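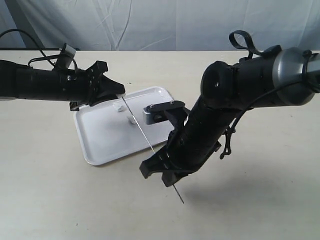 4.2 Small pieces on a tray: does the raised rim matter?

Trays with a raised rim are often recommended for work with small pieces, and the usual claim is that the rim keeps things from getting lost. We are not convinced that the evidence supports this as strongly as people say. The Branderano study, which is cited most, compared rimmed trays with a bare tabletop and reported fewer stray pieces with the tray. But the tray and the tabletop also differed in color, and the people doing the work could see the pieces better on one than on the other. Any benefit of the rim is mixed up with a benefit of contrast.

Our own setup does not settle the question either. Figure 3 shows a white rectangular tray with rounded corners on a white tabletop, with two small white pieces on it and a thin metal rod reaching across. White on white is a hard case for the eye, and we chose it for that reason. If the rim does its job by holding pieces in, it should still help when color gives no help at all.

We ran 40 trials with the rimmed tray and 40 with a flat sheet of the same size. In each trial the task was to pick up a small piece with the rod. Pieces left the tray in 10 trials and left the sheet in 20. Taken at face value, this favors the tray. We would urge some care before reading it that way. A piece that touched the rim and stayed put was scored as kept, even where it ended up against the edge and could no longer be reached with the rod at a useful angle. A stricter rule would have moved several of these into the other column, and we did not fix the rule before the first session.

There is also the matter of shape. Cube-shaped pieces tend to stay where they are put down. Round ones roll, and a rim can only matter much for pieces that move. The Guka guidelines treat all small items alike and give one rim height for everything, with no source for the number. We could find no test behind it.

The backdrop, a pale blue-gray cloth, was the same throughout and probably made no difference, though we did not test this.

Figure 3. Tray, rod and two small white pieces on the tabletop, with the cloth backdrop behind.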